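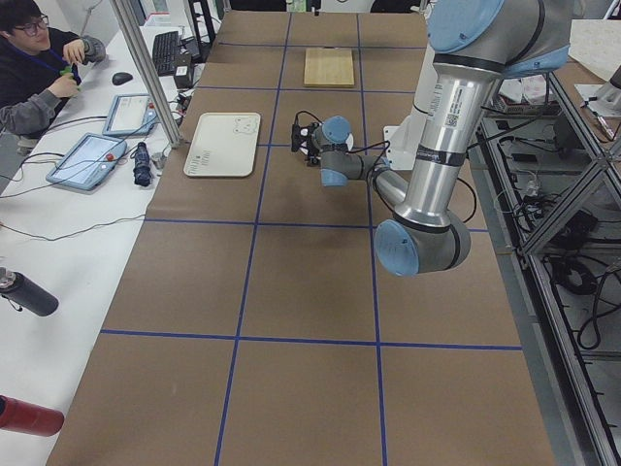 The Kravets cell is a bench cell for picking up small things and putting them down again, and it's the one I look after at Lornby, so this entry is longer than the one on the Ferkix cell next door (somebody else can pad that out, please!). It consists of one arm, one gripper, one long table and a desk running alongside where the operator sits, plus more cable than any of us would like. The name belongs to the cell and not to the arm, which has been swapped before and will be again. What most people remember after a visit is the table top: brown kraft paper from end to end, with blue tape stuck over it in a grid, and things like the white tray and the pale cutting board set out inside the squares. The tape does more work than it looks, and a good part of this article is about tape. Sorry in advance.

Background

The cell was put together at our Likanport site and came to Lornby in August, in pieces, on a van. I'd assumed we would bolt it up and carry on where Likanport had left off. We did bolt it up. Then the arm went to every one of its saved positions with great confidence and was wrong at all of them, because a saved position only means anything if the table is where it used to be, and ours had gone back together slightly skewed. It took me the best part of a fortnight to get it all agreeing again, and most of the procedure below comes out of the notebook I kept during that fortnight.

The table

The paper is ordinary kraft off a wide roll. It goes down in one length, pulled towards the near end and taped underneath, never on top. It will wrinkle. I used to fight this and now I only smooth out the ridges tall enough to tip a flat object, which you can find by sliding the tray over the surface and feeling for a catch. Smudges don't matter to the arm. Tears do, as a finger can get under the edge of one and then you're papering the table again.

We tried a painted board for a while. It looked far smarter, but it was shiny, and every scratch stayed there for good. Paper is dull, cheap and off in a minute.

The grid goes on after the paper has been down overnight. Long strips first, the full run of the table, then the crossing strips, and last of all the shorter lines that make the smaller cells up by the far edge. I measure from the steel datum block underneath and not from the table edge, which isn't square and never was. Pull the tape off the roll, let it relax for a moment, and lay it without stretching. Stretched tape creeps back over a day or two, and you end up with a line that was right on the evening you laid it and is off by a finger's width at one end by the weekend. The centre of the first main crossing should land 529 mm from the datum block. If it doesn't, lift it and start again, as everything further up the table is measured from that one.

The grid is there for the people more than for the arm. An instruction such as "board in the middle column, far end" can be followed by anyone without a ruler, and when you come back from lunch you can see straight away whether something has wandered. The arm itself works from its taught points and doesn't care what colour the tape is.

The arm and its mounting

The arm hangs over the table from the side, so the long link comes down and the forearm folds back up from the elbow towards the work. It's an awkward posture to look at and I get asked about it by nearly every visitor. The advantage is that the table stays clear. The drawback is the elbow, which swings low and wide on some moves and is the part most likely to meet something you've forgotten. Always watch the elbow on a first run, even though every instinct tells you to watch the fingers!

Mounting bolts get a torque check after any move and then once a month. Do them in a star pattern, half torque and then full. I put a stripe of paint pen across each bolt head and the plate, so a bolt that has crept shows itself from the desk.

Cables

If the Kravets cell stops, suspect a cable. I've had two real arm faults since it arrived and more cable faults than I've bothered to write down. The gripper leads run back along the forearm in loops, and those loops are deliberate. People see slack and want to tidy it. Please don't tidy it. The wrist needs that slack at the ends of its travel, and the one time somebody pulled it all neat and tied it flat, the connector at the gripper end came half out on the first big turn and gave us a fault that came and went for days.

Ties go on the long links only, never across a joint, and snug enough to stop the bundle sliding but loose enough to turn it with your fingers. Trim the tails flush. A tie tail cut at an angle will have your knuckles.

Down on the lower shelf of the extrusion frame it's a different story, and I'll admit that shelf is a tangle. The spare length is coiled there, along with various bits of electronics, and it does need a proper sort-out. Until that happens, the rule is to label a lead at both ends before you unplug it. A scrap of masking tape is fine.

The desk and the pendants

Pendants live on the desk, face up, where a seated operator can get a hand to them. Their leads cross the desk and I've given up trying to prevent this. What I do insist on is that the pendant in use has its stop button clear, with no mug, coat or notebook resting near it, and that whoever is sitting down says aloud which pendant is live before the first move of the day. Two that look alike on one desk is a good way of pressing stop on the wrong one.

Test the stop every morning, with the arm moving slowly. Press, check that it has stopped, release, re-enable. If it takes two goes to re-enable, put it in the log even if it then behaves.

Teaching points

After any change to the table or the mounting, the arm is retaught from scratch. I use a blunt plastic pointer held in the gripper and jog it to the tape crossings in turn, starting nearest the datum and working away. Come down on each point from above and stop when a slip of paper just drags under the tip. Save it, lift well clear, go on to the next. Don't let the pointer press into the kraft, as it leaves a dent and you'll be tempted to trust the dent next time.

When all the crossings are in, run the check routine at low speed. The clear height between moves is set to 258 mm, which gets the fingers over anything we normally put out. Lower it and the cell runs a little quicker, and sooner or later you'll clip something. We had it lower for one afternoon.

Routine care

Mornings: stop test, a look along the cable loops, a wipe of the finger pads with a barely damp cloth. The pads pick up a fine brown fluff from the paper and get slippery well before they look dirty.

Monthly: bolts, tie wraps, finger play. To check for play, close the gripper on a bit of plastic card and waggle the card. A faint give is normal. If you can hear it click, the fingers need taking off and reseating.

Paper and tape: change both together when the tape edges start to lift. The last change was on 23rd October, at a cycle count of 667, and the old sheet was overdue by then (the corner by the desk had gone soft where people lean on it).

Common faults

Arm lands off by the same amount everywhere: the table or the mounting has shifted. Check the paint stripes, then reteach.

Arm is right near the datum and worse further up: stretched tape, nearly always. Measure before you touch a single taught point. I once retaught the whole table to match bad tape and had to undo all of it.

Gripper closes but reports nothing held: fluff on the pads, or the connector at the gripper end. Clean first, then reseat the connector with the power off.

Gripper drops out when the wrist turns: slack has been lost somewhere along the forearm. Look for a tie that has slid.

Pendant screen lit but the arm won't enable: a stop is still pressed in somewhere, usually on the other pendant.

Still missing from this article are a wiring drawing, and a decent account of the version 2 fingers, which I've only fitted once and didn't enjoy.

Related articles
Ferkix cell
Finger pads, cleaning and replacement
Datum block
Likanport to Lornby move
Kraft paper and tape, where we order it
Cable faults log

Contact the Lornby bench wiki | © Lornby workshop pages | Back to top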